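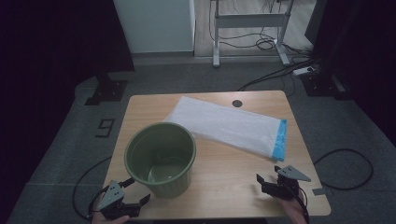

Halina Wilczyńska demandait, en réponse à notre point précédent, si l'on ne ferait pas mieux d'acheter des kits de nettoyage déjà garnis au lieu de payer des heures de préparation. Elle ajoutait que le poste « conditionnement » lui paraissait lourd pour des seaux et des sachets. La question a été reprise en réunion et le présent rapport y répond en partie, au point 3.

1. Où en est l'action

Le programme de kits d'entretien pour les entrants en logement se poursuit sur les deux sites, Wanham et Ziltley. À la fin de mars, 257 kits avaient été remis aux ménages. Chaque kit tient dans un seau en plastique, que les ménages gardent ensuite pour laver les sols. Le contenu n'a pas changé depuis le démarrage : gants, éponges, serpillière, savon noir, sacs poubelle, et une fiche d'utilisation en quatre langues.

Le site de Wanham avance au rythme prévu. Celui de Ziltley a commencé avec un mois de retard, le local n'ayant été mis à disposition qu'en février. Le retard n'est pas entièrement rattrapé : il reste 23 ménages inscrits à Ziltley qui attendent leur kit. Ils ont été prévenus par courrier et seront servis en avril.

2. Préparation des kits

La préparation se fait à table, un seau à la fois. On pose le seau, on y met d'abord les articles lourds, puis les articles souples, et les sachets plats sont glissés en dernier contre la paroi. Cet ordre a été retenu après les premiers essais, où les sachets placés au fond ressortaient froissés et parfois percés. Les articles longs restent le point difficile. Ils dépassent du seau quand on les met droits et il faut les plier en deux, ce que le fournisseur déconseille pour les serpillières sous emballage. Adel Bennani a demandé à Soliman un format plus court. Un échantillon est attendu, sans date ferme.

Deux seaux livrés fendus ont été repris par le fournisseur. Les autres sont conformes à la commande.

La fiche de contrôle a été réduite à une page. L'ancienne en comptait trois et n'était pas remplie jusqu'au bout. La nouvelle version porte la liste des articles, une case par article et les initiales de la personne qui ferme le kit. Sur les kits contrôlés en mars, 7 étaient incomplets, presque toujours par manque de gants. Ils ont été complétés avant remise.

3. Achat de kits garnis : comparaison

Un devis a été demandé à Ganditz pour un kit fermé de contenu équivalent. Le prix unitaire est plus bas que le nôtre si l'on compte les heures, mais le seau proposé est plus petit, sans serpillière, et la fiche d'utilisation n'existe qu'en français. La commande minimale dépasse aussi ce que nous pouvons stocker à Ziltley. Hanane Lahlou propose de garder la préparation sur place jusqu'à la fin de l'exercice et de redemander un prix avec notre propre fiche insérée. Le devis est joint en annexe B.

Sur le temps passé, la durée moyenne de préparation a diminué depuis que les articles sont sortis des cartons la veille. Nous donnerons les relevés complets au prochain rapport, ceux de février étant inexploitables (heures d'arrivée et de départ notées sans le nombre de kits).

4. Dépenses

Les achats de seaux et de consommables sont dans l'enveloppe. La ligne transport est presque épuisée, à cause de deux trajets supplémentaires entre Wanham et Ziltley quand le local n'était pas prêt. Nous demandons l'autorisation de reporter sur cette ligne le solde de la ligne impression, qui ne sera pas utilisé. Le montant global de la subvention reste inchangé.

5. Suite

Servir les ménages en attente à Ziltley en avril.
Essayer le format court de Soliman sur une petite série avant toute nouvelle commande.
Obtenir le second prix de Ganditz.
Refaire le relevé des temps sur les deux sites, avec la même feuille.

Ehab Younis assure le suivi des stocks à compter d'avril. Les demandes de pièces justificatives sont à lui adresser, avec copie à Hanane Lahlou.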